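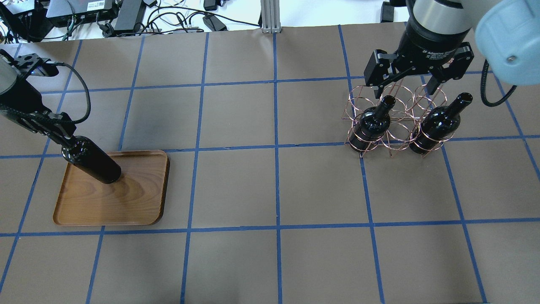 I'd been in Vilja Rautiainen's shop in Brurcombe all of two minutes before we were arguing about where wine should live. I keep mine on top of the fridge. She winced.

"It's warm up there, and it rattles!" she said. "Put it somewhere you'd be happy to look at it."

Vilja opened in February after years of fitting kitchens over in Villedwood, and she has strong feelings about worktops. Most of us, she reckons, own plenty of nice things and then shove them behind the toaster. Her answer is to start with a rack and a tray and build out from there — she'll happily talk about that for an hour, and with me she very nearly did.

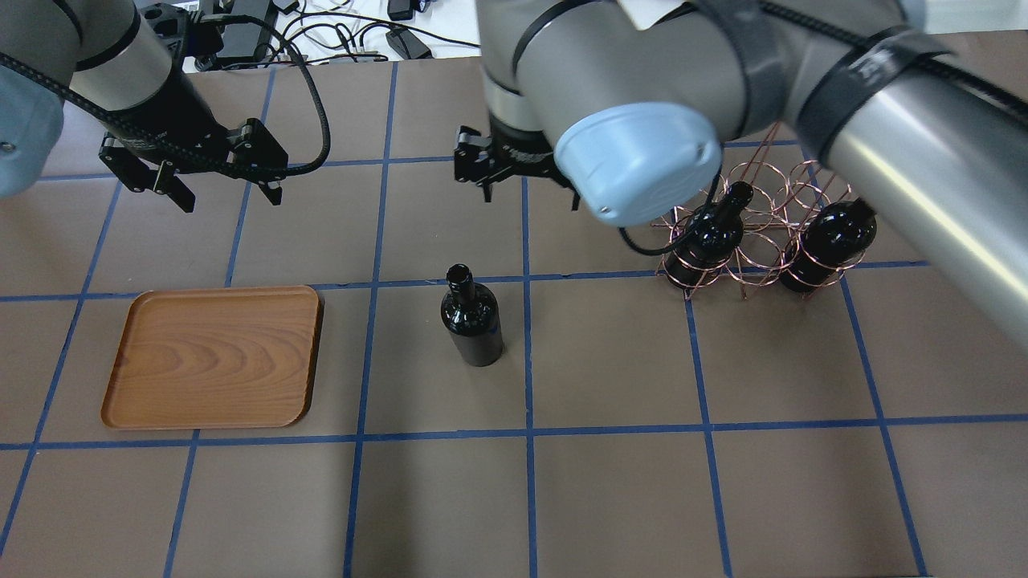

Room to put things down: the wooden tray and the wire wine rack.

I asked why she bothers with a tray at all, when the bottle is only going from the rack to the table.

"Rings," she said. "I had a lovely pale worktop once and I ruined it with one bottle of red. Now the bottle goes on the tray, the corkscrew goes on the tray, and when people come round you pick the whole lot up and off you go."

She likes a raised rim, so nothing slides, and rounded corners, having caught her hip on the other sort. And she loves a bit of grain showing. "You look at those curves while the kettle's on. It's nicer than looking at your phone."

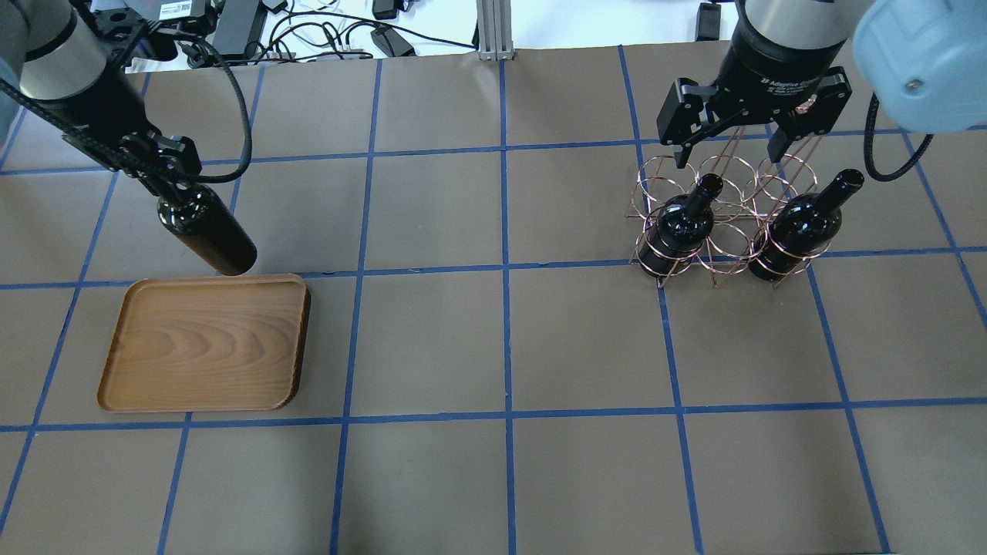

HOME & TABLE

The wire rack took me longer to come round to. I said all those copper-coloured loops looked a bit fussy for my kitchen, and she laughed at me.

"Everybody says that when it's empty! Put some dark bottles in and the wire stops shouting."

Her favourite thing to put in one is a Grasturmont red, which she buys 6 at a time and swears she makes last. 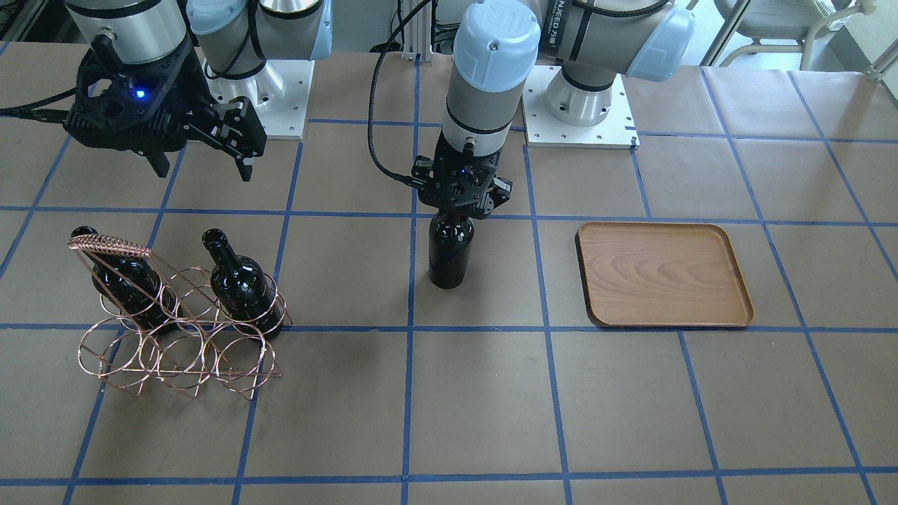
By the Brurcombe features desk, 29/05/2025

Before I left I wanted to know the right way to pick up a bottle, as I'd apparently been doing that wrong too.

"By the neck is fine for a short hop," Vilja said. "If you're going up the stairs, get a hand under it, please."

My fridge top is clear now, apart from the cereal. I'm still deciding about the rack, but I've bought the tray.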